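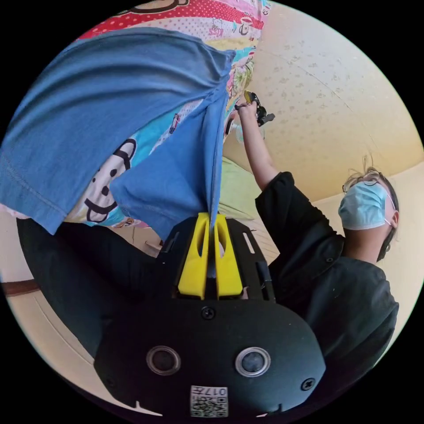

Folding demos: two hands or one?

jilham_ops
We have 619 shirt demos recorded with the hand-held grippers, two per operator. Policy grabs the hem fine, then drags instead of lifting. Is 2000 the usual floor for cloth?

negash7
Count isn't your problem. Check sync between left and right first. Ours drifted 492 ms and every fold came out skewed.

tk_raststead
Disagree. Cloth needs volume. We stopped at 3062 and the last third still helped. Also mix garments. Denim holds its shape and the pinch point is easier to learn. 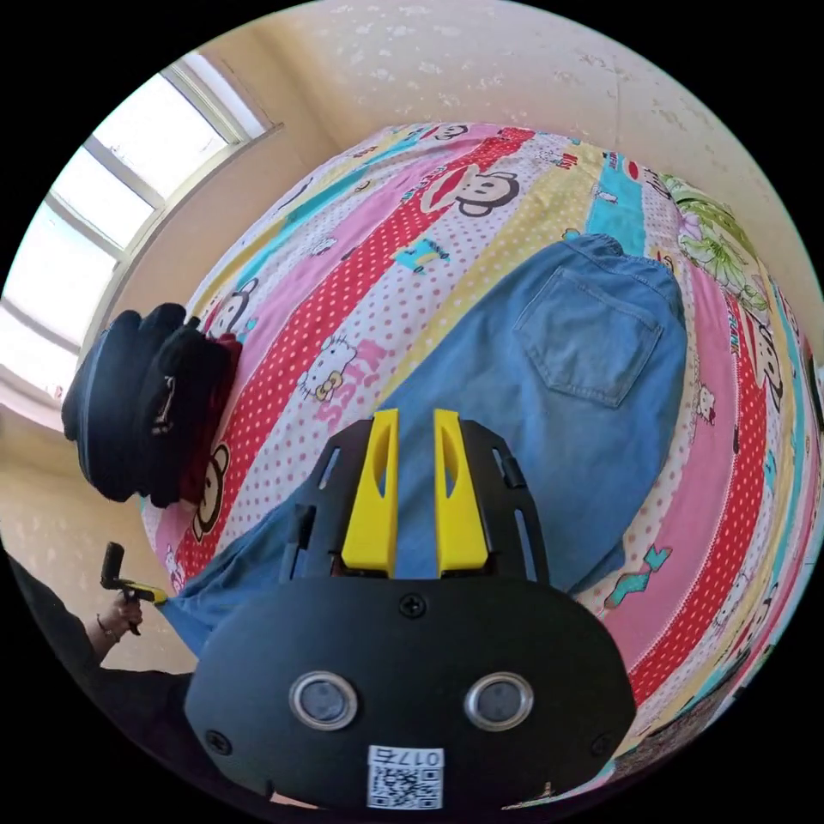

Jeans on the patterned sheet, one gripper pointed at them, a black and yellow device in the hand at left.

negash7
Busy sheet under denim is fine. Under a thin shirt I'd want plain for the first batch.

tk_raststead
Then it fails on the first real bed.

jilham_ops
Sync is off by more than I expected. Re-recording shirts in December, will keep the sheet.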